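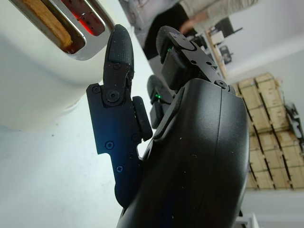

White two-slot toaster with the long slots, one slice in and the elements glowing

Two-slot toaster, white with chrome trim – used, from the Skancombe kitchen

Hi, it's Bok-nam Min again, and this month I'm clearing out the small appliances. First up is the toaster I've used for most of my breakfasts at the Skancombe place (and a fair few of my dinners too). It's a plain two-slot model with long slots, a glossy white body and a nice shiny chrome trim around the top. I always liked that trim. It wipes up with a dry cloth in no time and makes the whole thing look a bit smarter than it has any right to!

I bought it secondhand myself, along with a kettle from the Etum range that has already gone to a new home, so please don't write to me about the kettle. I don't have the original box or the booklet for either one.

How it toasts

I like my bread pale gold with just a little crunch at the edges, and this one gets me there on a low setting. Thick bread from the bakery goes in fine as long as you don't cut it like a doorstop. My long sourdough slices fit lying sideways, and that was the whole reason I picked long slots in the first place – my old Laro had short square ones and I was forever turning the bread over to do the other end. Frozen slices need a second go.

One small thing I noticed is that the slot nearer the wall in my kitchen runs a touch darker than the other. I just put my husband's slice in that side. If you like both slices to match exactly, swap them halfway.

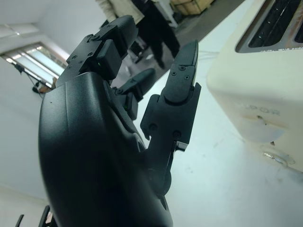
The raised lettering on the front, and the slots with their metal grilles

Condition

It's been used nearly every morning, so please expect a used toaster. The body is a bit worn and it looks more cream than white in some light. The lettering on the front is raised, the same color as the body, and you do need an old toothbrush to get dust out from between the letters. I give the inside a good shake over the sink before I put it away, but toasters being toasters, you'll find a crumb or two in your first week.

The details, as well as I know them

Slots: two, long
Color: white to cream, with chrome trim on top
Power: I've been telling people 1000 watts, going by my own notes
Cord: 80 cm, so you want an outlet close by
Guarantee: none from me, but you're welcome to plug it in and try it before you pay

Cleaning

Unplug it, let it cool right down, then use a damp cloth on the outside and a dry one on the chrome. I've never used spray on it. Please don't go digging in the slots with a fork!

Picking it up

I'm at the Skancombe place until 9 most evenings in February, and if you can't make it, my neighbor Hà will hand it over for me. I'd rather not mail it, but if you're within 200 miles and happy to cover the postage, ask me nicely and I'll find a box. Cash is easiest. I'll throw in a jar of plum jam while I still have some – it's last summer's and it's very good on toast.

More things from the same kitchen are going up as I get them cleaned. The waffle iron is next.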